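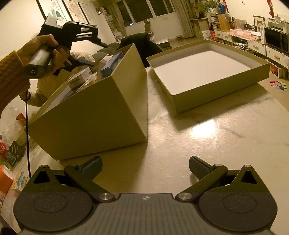 Two hand-held gripper units, one of them held over a box of small cartons. The finger pads of the nearer unit are held wide apart.

Routine Care of the Hand-Held Gripper Unit

Issued by the Equipment Office, Nkuna Workshop. Revised 27 June 2020.

Scope

These instructions apply to the ridged-body gripper units held at Nkuna and at the Zudus annexe. They cover the daily check, the cleaning of the finger pads, the care of the pivots and the return of a unit to service. Faults inside the body or the top module are outside their scope and must be referred to Kiros Fikre at the Equipment Office.

Before starting

Work on a clear, level table with good light. Stop any recording in progress, disconnect the cable and place the unit with its ridged side uppermost. The following items are required:

Two lint-free cloths
Isopropyl alcohol
A soft brush
The hex key supplied with the unit
The unit's log card

Do not use solvent cleaners or abrasive pads on any part of the unit.

Daily check

1. Open the fingers fully and look along both pads. The textured face should be even from end to end. Record any tear or lifted edge on the log card.

2. Close the fingers slowly. Both linkage arms must move together, and the pads must meet flat. If one arm lags behind the other, proceed to the section on pivots.

3. Examine the circular marker on the body. It must lie flat and be free of scratches. A damaged marker is to be replaced from stores. It may not be touched up with ink or paint.

4. Run the cable through the fingers from plug to plug and feel for kinks. Cables that have been bent sharply at the plug are to be withdrawn.

Cleaning the pads

Card dust from cartons collects in the texture of the pads and reduces their hold. Brush the pads first, working outwards from the arm. Dampen a cloth with alcohol and wipe each pad in one direction only. Leave the fingers open for 17 minutes before the unit is used again.

Pads are changed after 1,000 logged grasps, or sooner if the texture has worn smooth at the tip. They are always changed in pairs. One pad recovered from the annexe had reached 1,992 grasps and could no longer hold a thin carton by its edge.

Pivots

Clean the area round each pivot with the dry brush before fitting the key. Turn the fastener only until it seats, then open and close the fingers 9 times. The movement should be free, with no sideways play at the pad. If play remains, do not tighten further. Tag the unit and set it aside.

Oil is not to be applied to the pivots. It spreads to the pads and cannot be fully removed from the texture.

Function test

Reconnect the cable and confirm that the module starts normally. Using an open box of mixed small cartons, lift one upright carton, one lying flat and one thin packet. Each should be raised clear of the rim and set down on the table without slipping or turning in the pads. Where units are used as a pair, test both before either is released.

Records

Enter the unit number, the work done and your initials on the log card. Cards for Nkuna are countersigned by Etenesh Alemneh and those for the annexe by Zdenka Bošković. Completed cards are collected each October.

Replacement pads and cables are requested from stores on form E4.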